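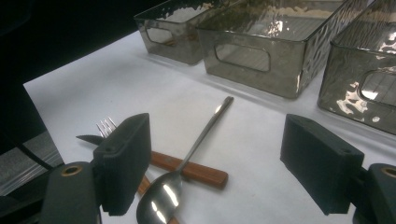
Pads, said one reader from Drurnside after our May column, it is always the pads, and why does every story about a bad gripper blame the software first?

Fair point. At Uramberg they blamed the software for most of a month.

The job is sorting utensils. Spoon, knife, fork, each to its own bin. Dull work, and the Varkis line had done it well enough - until the drops began. A spoon let go halfway to the bin. Then a knife, blade down, onto the floor by somebody's shoe. No one hurt. The log for that shift shows 19 drops, and the safety stop did not trip on a single one.

That last part is what scared people. The stop watches for a jam, for force going up. A drop is force going away. To the controller an empty grip looked like a finished job, so the arm swung on at full speed toward the next pile.

First fix: new grip settings. No change. Second fix: slow the whole thing down. Fewer drops, same cause. Third, someone finally took the foam off the fingers and pressed it with a thumb. It stayed pressed.

The foam was rated for up to 3,000 grips. The counter had never been reset after a swap, so teh real number was anyone's guess. Hassanpour, which supplies the pads, now wants them changed at 681 on mixed metal and wood handles. Uramberg changes them at 345.

The stop has a new rule too - if the grip goes slack before the bin, everything halts. It halts a lot. Operators grumble, and the knife tray now has a guard in front of it.

Still open: whether the older Varkis units get the same rule. They run the same controller, and noone we asked would give a date.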